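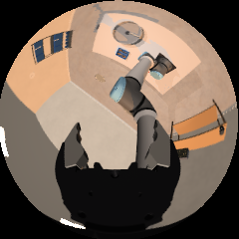

Two grays and a near black.

Atgate: a list of house paint color names

Hi! I collect paint cards, the little folding ones from hardware stores, and Atgate is my attempt to type them all up. It has 2,754 color names from 461 cards. My copies come mostly from two makers, Canik and Treltier, plus a shoebox of Loureiro cards I bought at a yard sale one November and spent the whole winter sorting.

I wanted to know how people name colors when they're trying to sell them. Beige almost never gets called beige (it's oatmeal, or sand, or somebody's linen), and gray borrows from weather and rocks. Canik went through a long soup phase that I'm very fond of.

What you get

One file, atgate.csv, in UTF-8 with a header row. There are eight columns:

name – exactly as printed, odd capitals and all
maker
card_id – my own number, penciled on the back of the card
position – counted from the top left of the card
finish – flat, satin, gloss or blank
family – my own call, see the notes further down
hex – read off a flatbed scan
remarks – anything from "coffee stain" to "name repeated on back"

If a field is blank, the card didn't say. I don't guess at finishes, even when I'm pretty sure.

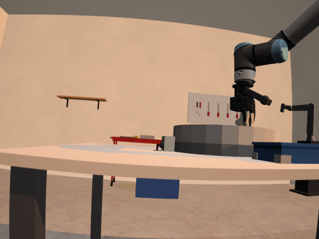 How the families were picked

By eye, at my kitchen table, in daylight. I started with pink, orange, yellow, green, blue, purple, brown, gray and white, then added peach when I got tired of arguing with myself about the Treltier cards. Peach is still the messiest family in the file. If you need clean groups, ignore my column and sort by hex.

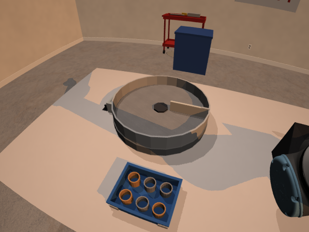

Pale peach next to brown-gray, both of which show up a lot in the family column.

Known problems

Old cards yellow, so the whites and light blues scan warmer than they should. I haven't corrected for it.

Four Loureiro cards have a torn corner and are missing a name each. Those rows are in the file with the name left blank.

Please don't use the hex values to match paint for a real wall. Get a sample pot!

Using it

Free for anything, including the silly stuff. A mention of Atgate is nice but not required. If you spot a typo, send me the card_id and the name and I'll go dig out the card. Check the remarks column first, though – some of the strangest spellings really are printed that way.

Last updated 2018-05-18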